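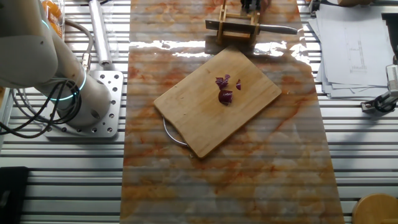 The swap shelf that ate my Saturdays (and saved my wallet)

By Zuweira Wumbei

I went to my first swap evening in September with a bag of jumpers, a fondue set and very low hopes. I came home with a bicycle pump, two thrillers, a pair of walking boots in my exact size and a lemon drizzle cake I hadn't even swapped for. Somebody just handed it to me at the door! I've been to nine more since, and I am now the sort of person who plans a whole month's entertainment around other people's cupboards.

Loltstead has had a swap evening for years, it seems, tucked into the upstairs hall on Arancibia Road. You pay a pound at the door for the tea urn, you put your things on the long tables, and at seven o'clock Mawuli Gyamfi rings a handbell and everyone starts browsing. There are no tokens and no points. You take what you'll use. On my second visit 57 people turned up, and it was pouring with rain.

"People get nervous the first time," Mawuli told me. "They bring one paperback and stand by the wall. Then they see a waffle iron and off they go."

The waffle iron is a bit of a legend, by the way. It has come back to the table at least four times, always cleaner than it left.

What I love most is how the evening spills over into the rest of the week. I took home a jigsaw of a harbour, which meant I needed people to do it with, which meant soup for five on a Thursday night, and then one of the five turned out to own a badminton net. We've been playing in the park ever since. Total cost: the soup, and a tube of shuttlecocks.

Ro-un Pyo started the games table last winter. She lays out whatever has come in and you can try it before you take it home, so half the room ends up sitting down and never gets round to browsing at all. I lost three rounds of a card game called Zisten to a boy of about ten and had the best time. Ro-un says the games with missing pieces go faster than the complete ones, as there's a little group who enjoy making new bits out of clay and old buttons.

If there's nothing like this near you, do think about starting one. It takes less than you'd imagine. Aarne Nieminen got his going in the next village after coming to ours twice. He spent £40 on the hall, a pint of milk and some photocopied posters, and got it all back at the door. His advice is to ask everyone to take home whatever they brought that didn't find an owner, and to say so on the poster in big letters. He didn't the first time, and he had 131 books in his hallway until spring.

A few things I've picked up along the way:

Bring things you'd be happy to give a friend. Wash them first.

Get there early for children's clothes and late for kitchen stuff - the good pans always seem to appear in the last half hour.

Pop a note inside anything with a story. I found one in a flask that said "been up Tridus Hill in the snow, never leaked", and naturally I had to take the flask.

Adom Asamoah, who does the tea, would like me to add that you should bring your own mug. He has washed up a lot of cups.

The winter evenings run on the first of the month, doors at half past six. I'll be the one in the walking boots, hoping the fondue set has come back. I've rather missed it.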